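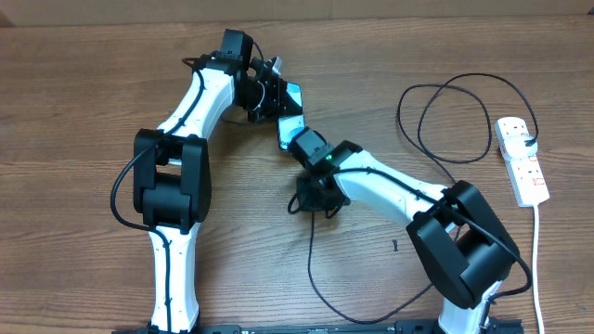
Figure 1. The two arms on the bench, with the gripper pads close together.

3. Comparing the finger pads

Our group (Kaj Ladefoged, Asger Norðdahl and Svend Briem) was asked to find out whether the pad on the gripper tip matters more than the closing speed. We had two pad types. The glossy pads are the ones in Figure 1. The other set, which we called Rostik pads, was cut from ribbed rubber sheet by Asger.

The task was a handover. The left arm picked up a small block, moved to the middle of the table and held still while the right arm closed on it and took it away. A handover counted as failed if the block fell or turned so far that the right arm could not set it down flat. We ran 500 handovers with each pad type, at 3 closing speeds, using the same Clela controller settings throughout.

The glossy pads dropped the block less often at the slow speed, but they picked up dust and had to be wiped every day. The ribbed pads did not need cleaning. At the fastest speed they pushed the block out of line before both fingers had closed, and most of their failures came from this.

We lost 7 runs when a cable caught on the table during a wide swing of the right arm. Those runs were repeated and are left out of Table 2. After that we limited the base joint so the arm could not swing as far.

Þórarinn Bergmann checked the wrist calibration on 21st April and changed the right arm offset by 3 mm. All results in Table 2 are from after this change.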